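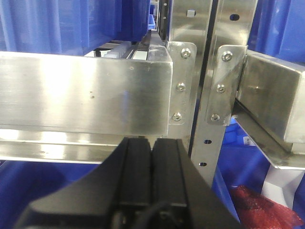 4. 棚レールの取り付けと、青いコンテナの並べ方

ここからは棚の中身の話です。支柱を立てるところまでは前の章で終わっているはずなので、まだの方は先にそちらをどうぞ。私はTatgateの倉庫でこのタイプのステンレス棚を組んできて、今使っている区画だけでも収納口が1,512か所あります。さすがに手が覚えました(最初の列はひどい出来でしたけど!)。同じところでつまずかないように、やり方を順番に書いておきますね。

用意するもの
六角レンチ(ボルトに合うサイズ)、水平器、柔らかい布、鉛筆か養生テープ、軍手。水平器は短いほうが断然使いやすいです。長いのを持ち込むと、支柱の間で向きを変えられなくてイライラします。

4-1 横梁を支柱に留める

1. 支柱の穴の位置を左右で合わせます。支柱には小さな長円形の穴が縦に並んでいるので、下から順に数えて、同じ段にテープを貼っておくと間違えません。

2. 角の丸い取付金具を支柱に当てます。六角穴付きボルトは3本。まず真ん中を指で軽く入れて、それから上、下の順です。この段階ではレンチを使わないでください。

3. 横梁をもう片側の支柱にも同じように仮留めします。梁がぐらぐらしますが、それで大丈夫。

4. 水平器をのせて、気泡が真ん中に来たら本締め。上、下、真ん中と少しずつ回して、最後にもう一周します。

注意:ボルトを1本だけ先に締め切ると、金具が斜めのまま固まります。私はこれで一列まるごとやり直しました。

メモ:ボルトの並びがほんの少し傾いて見えることがあります。うちでは梁が水平で、金具が支柱にぴったりついていればそのまま使っています。見た目より水平器を信じましょう。

4-2 レールとスライド部を入れる

1. レールの溝を乾いた布で拭きます。新品でも細かい粉がついていることがあるので、ここは省かないでください。

2. レールを奥に向かってまっすぐ差し込み、奥の受けに当たるまで押します。手前の梁にこすらないように、先を少し持ち上げ気味にするとすんなり入ります。

3. スライド部をレールにのせて、手で端から端まで動かします。引っかかったら無理に押さず、いったん抜いて溝をもう一度確認。

4. 左右のレールの間隔を、手前と奥の両方で測ります。手前だけ合っていて奥がすぼまっている、というのが本当によくあるんです。

注意:収納口はかなり狭いです。梁の下の細い縁は丸めてあっても、勢いよく手を入れると痛いですよ。軍手をして、ゆっくり。

コツ:同僚のKhadija Oualiさんは、仮組みのときに空のコンテナをひとつ通してみる派です。真似してみたら測り直しがぐっと減りました。

4-3 コンテナを入れる

1. まず空のままで全段に入れてみます。青いプラスチックのコンテナは持ち手の側を手前に。

2. 動きがよければ中身を入れ、重いものを下の段、軽いものを上の段に。ネジや金具の類は見た目よりずっと重いので、満杯にしないほうが引き出しやすいです。

3. ラベルは手前の面の右上に貼ります。うちは87番の列だけ左上に貼ってしまって、いまだに探すたびに目が泳ぎます。みなさんはどうか統一を。

4. 最後に、各段を一度ずつ引き出して戻します。隣のコンテナが一緒についてきたら、間隔が詰まりすぎです。

4-4 ふだんの手入れ

ステンレスの面は、水拭きのあとにから拭き。磨き目の方向に沿って拭くと、すじが目立ちません。小さな点や擦り傷はどうしても増えていきますが、使うぶんには気にしなくていいと思います。私も最初は必死に磨いていました。金属たわしだけはやめてくださいね、余計に傷が増えます。

ボルトは、うちでは出し入れ3,000回ごとに締め直しています。回数を数えていない方は、毎年2月の棚卸しのついで、くらいの決め方でもいいでしょう。緩みが見つかったら、必ず中身を降ろしてからレンチを当ててください。

組み終わった列は、段番号を控えてから次の章のラベル一覧に書き写します。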